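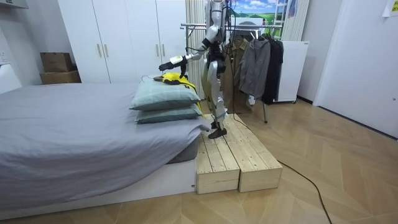 The bedroom, with the yellow and black top on the pillows

Sudia loan tracker: a review after eight months

I look after the paperwork on a small book of property loans, the sort where the borrower has stopped paying and somebody has to work out what happens next. For years I did it all in a spreadsheet (a very big one, with colours) and I was rather fond of it, so please bear that in mind when I say I've hardly opened it since March.

Sudia keeps each loan on a single page: the balance, the last valuation, the letters sent, and a running diary down the side. We moved 159 loans across from our old Drasero system and it took me the best part of a fortnight, mostly my own fault for having typed the dates three different ways. Leidy Correa on their help desk was patience itself and rang me back every time she said she would.
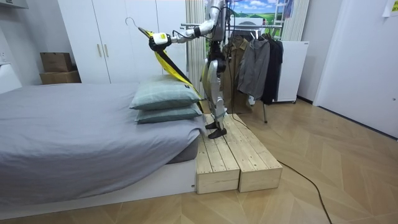 What I like and what I don't

The diary is lovely! I can see at a glance that a receiver was chased in the morning and replied after lunch, and I no longer go hunting through emails. The reminders are good too, once you've turned off the ones you don't want. The reports are weaker. You get 20 ready-made ones and I use two, and if your investors want things laid out their own way, as ours do, you'll be copying figures out by hand.
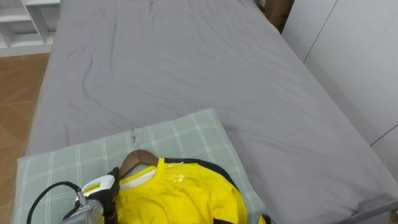 It's also slow to search old notes, and I do wish it would remember which column I sorted by. We pay £1,391 a year for the three of us. I looked at Pestari as well, which was cheaper, but it couldn't cope with two borrowers on one loan, and we have plenty of those. Four stars from me, and I've already renewed.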